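Packing Boxes Without Losing Your Mind (or Your Mugs)

13th October

I've moved house more often than I'd like, and the last one, from Calturport up to Clondside in June, finally taught me how to pack a box properly. A few of you asked for my notes after I grumbled about it, so I've typed them up while they're fresh.

Start with the boxes themselves. I used to beg them from the grocery store and they're fine for pillows, but half of them have had something leak in the bottom. This time I bought a bundle of 50 from Wallin, the packing place out by the highway, all in the same size. Best money I spent! Same-size boxes stack straight, and you stop playing that awful game of balancing a big one on a little one in the hallway.

Tape the bottom before you put anything in. One strip along the seam, one more over it, then one across the middle. Folding the flaps over and under each other looks clever until you pick the thing up – I lost a very nice gravy boat that way.

Set the box on a table, too. I packed my whole first kitchen on the floor and couldn't stand up straight for two days. Waist height is what you want, with enough room on both sides to leave the flaps hanging open.
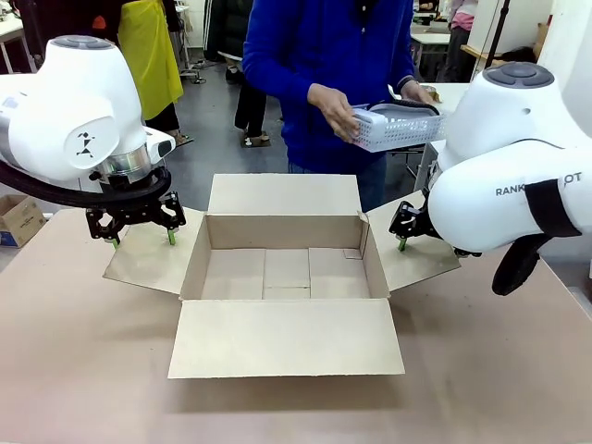 Heavy things go in small boxes. I know everybody says it, and I still filled a wardrobe box with cookbooks (it's in the garage to this day, because I can't shift it). Books go in flat, or spine down, never with the pages down. If you can't lift the box easily yourself, take something out.

For plates, wrap each one and stand it on edge like a record. Mugs get a sock inside and a dish towel outside, and that's your socks and towels packed as well. I'm stingy with bubble wrap and only use it for glass. Fill the gaps at the top with something soft so the lid doesn't cave in when another box goes on it.

Plastic baskets and tubs can stay full of whatever they normally hold. Lower the basket into the box, tuck a towel around it, done. When you unpack, it goes straight back under the sink.

Now labels. Write on the side and never on the top, or you'll be unstacking the lot to find the can opener. I put the room and a number, then keep a list in a notebook. Number 17 was "kitchen, odd stuff" and I still have no idea what I meant by that.

Keep a few flattened boxes back as well. I cut mine up for dividers between picture frames, and lay a big piece over the table when there's gluing or painting to do – Hemus wood glue does not come off a dining table, ask me how I know.

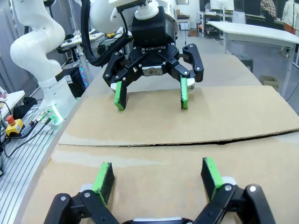

A sheet of cardboard on the work surface.

Last thing, the first-night box. Kettle, mugs, toilet paper, phone chargers, a sharp knife, clean sheets, and the screws from the bed in a zip bag. It goes in the car with you and it comes in first. I forgot the screws once and slept on a mattress in the living room for a week.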